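Illow Second-Hand Appliance Listings: data card

Read this first

Illow is a table of second-hand listings for small kitchen appliances, gathered from the noticeboard pages of Zetdale and Prurnudbridge. It holds 3,491 rows. People keep asking whether it can tell them what a used toaster is worth. It can't, and most of this card explains why I doubt anyone who says otherwise.

The first version was put together by Yannick Ferrand, who wanted to know whether asking prices fall in a steady way as an appliance gets older. I took over the files after that and have spent more time removing things than adding them. Where this card says "we", it means the two of us. Where it says "I", blame me.

What is in the table

Each row is one listing as it stood when it was copied. The columns are:

listing_id – a number we made up. It has no link to the original page.
town – Zetdale or Prurnudbridge, taken from the board it was posted on. Sellers post to the wrong board all the time.
kind – kettle, toaster, blender, press, mixer, combined, other.
asking_price – in whole pounds. Pence were dropped.
stated_age – in years, as given by the seller. Blank in 1,225 rows.
condition_words – the seller's own words, lightly trimmed.
colour_words – also the seller's own words.
days_up – how long the listing stayed on the board.

There is no sale price. I repeat this because two reports have already used asking_price under the heading "sold for". A listing that disappears may have sold, or the seller may have got fed up, or given it to a cousin. days_up tells you how long a page existed and nothing more.

About stated_age

I would not use this column for anything serious. Sellers round heavily, and the rounding all goes one way. There is a great heap of listings at two years and hardly any at three. Either Prurnudbridge stopped buying kettles for a twelvemonth or people are telling fibs. Yannick thinks the heap is mostly honest forgetting. I am less kind.

Rows where the seller wrote "hardly used" are marked in the flags file. They make up a suspiciously large share of the bread makers.

About condition_words

An earlier version of this card claimed that these could be turned into a score from one to five. We had two people score the same 400 rows, and they disagreed so often that I took the score out. "Good for its age" was a four to one reader and a two to the other. If you build your own score, please publish how you did it, and expect me to be rude about it.

Duplicates

Relistings are a nuisance. The same blender can appear four times with the price dropping a little each time. We merged rows when the wording matched exactly and the town was the same. Anyone who changed a comma got past us. Version 1 had no merging at all, so figures worked out from it should be thrown away.

The Fagerlund comparison

A paper by Gerardo Guerra set our table beside the Fagerlund price list and found that the two "broadly agree". I have read it twice. Fagerlund lists what dealers ask, and dealers read the same boards as everyone else, so agreement is what you would get even if both were nonsense. The paper also leaves out everything priced under five pounds, where the two lists part company quite badly.

The "combined" kind

Anything that does more than one breakfast job goes in here. It is the messiest group in the table. Sellers call these machines breakfast stations, three-in-ones, toasty makers or just "the green thing", and a fair number were first filed under press on the strength of the lid alone. The rule now is that a press lid on a longer shared base counts as combined, whatever the seller calls it.

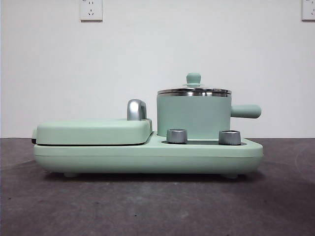

Colours

colour_words has been left alone. Mint, pastel green, pale green and "duck egg" may well be the same paint, but we have no way of checking and I won't pretend we have. One downstream project merged them and then announced that mint appliances hold their price. They had 31 rows.

Files

listings.csv – the main table
flags.csv – doubtful rows, with a short reason for each
changes.txt – what was altered between versions, in date order
merge_notes.txt – Yannick's notes on relistings, unedited

Open listings.csv as plain text first. Some spreadsheet programs turn "1-2" in stated_age into the first of February.

Corrections

Send the listing_id and what you think is wrong with it. General remarks that the data "looks off" are noted, and I agree with them, but I can't fix a row from that. The next version is due in December and will drop days_up unless somebody can show me a decent use for it.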